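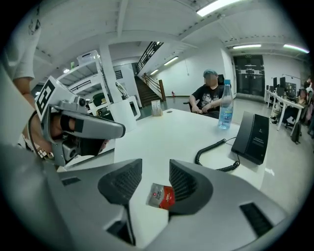 Undovar to open second seed library branch in Holovko

FOR IMMEDIATE RELEASE – January 2020

HOLOVKO – Undovar, the nonprofit seed library, will open its second branch at the old Rolach print shop on Demier Street. Free to join. Open to anyone in town with a garden, a balcony or a windowsill.

The new branch starts with 800 packets on the shelves. Beans, squash, tomatoes, lettuce, hardy greens, plus a small section of cut flowers. Most of the seed was saved by members from last year's crops and cleaned over the fall. The rest was bought in bulk and repacked.

How it works. Members can take up to 6 packets per visit. No fee, no late charges, no card to lose – just a name and phone number in the book at the front desk. Anyone who gets a decent crop is asked to let a few plants go to seed and bring some back, dried and labeled with the variety and the year. Labels matter. Last season's returns included a full jar marked only "good ones" and it is still sitting in the office.

"People kept driving over from Holovko to use the first branch, and in planting season the line went out the door," said Arif Mridha, director of Undovar. "So we went looking for a room on their side of the river. The print shop had deep flat drawers already built in, which are perfect for seed. Paper drawers. We didn't have to build a thing except one shelf, and that one leans a bit."

The first branch has 200 active members and will keep it's current hours. Books and memberships are shared, so packets borrowed at one location can be returned at the other.

Also at the new branch:

Germination testing. Bring in old seed, leave it with us, get a result by phone. Allow two weeks for most vegetables, longer for peppers and parsley.

Seed cleaning table with screens and a small fan. Book ahead please, it gets dusty.

Beginner classes, 5 evenings in all, starting with tomatoes and ending with how to keep squash from crossing. Classes are free but seats are limited. Sign up at either desk.

Undovar does not accept treated seed, potatoes or anything dug up from a roadside. Garlic is fine in November only.

Donations of clean glass jars with lids are very welcome, espescially small ones. Paper envelopes too. Please no more plastic tubs.

Parking is behind the building, entrance off the alley. The front step is high – a ramp is on order and should be in place before the spring rush. Until then ring the bell at the side door.

Media contact: Arif Mridha, Undovar. Interviews and visits by arrangment, mornings best.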